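The Zabala rooms are open again, and I went twice

I'd been counting the weeks, so you can guess where I was on Saturday when the Trenau Museum unlocked its upstairs galleries. The Zabala rooms have been shut since the roof work started, and they're back with 85 paintings, 17 of them straight out of storage. I did a full lap, ate a sandwich on the steps, and went back in for another!

The big draw is the river pictures from Prallcombe, and yes, they're lovely (the evening one especially, with that strip of orange along the mud). But I kept drifting into the side room, where the still lifes hang. Someone has finally cleaned them. The pewter jug I remember as a brown smudge now has a window reflected in it.
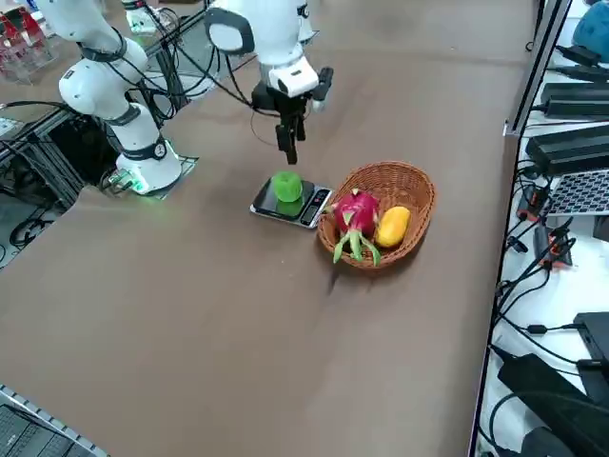 Still lifes get less love than they should, and I say that as someone who walked right past them for years. The best one here is a small kitchen table by an unknown painter from the Ranora workshop, and I must have stood in front of it for ten minutes. Most of it is one basket, every strand of it painted. An oval wicker basket next to a kitchen scale, on a plain brown tabletop, would have kept that painter busy for a month. The label dates the canvas to a single winter, and the shadows do look cold to me.

The museum says 3,643 people came through on opening day, and it felt like most of them were in the river room with me. Go early, or try the last hour before closing. Entry is free through March, there's a new bench in the side room, and the gift shop has prints of the jug but none of the basket. I asked, and they're thinking about it.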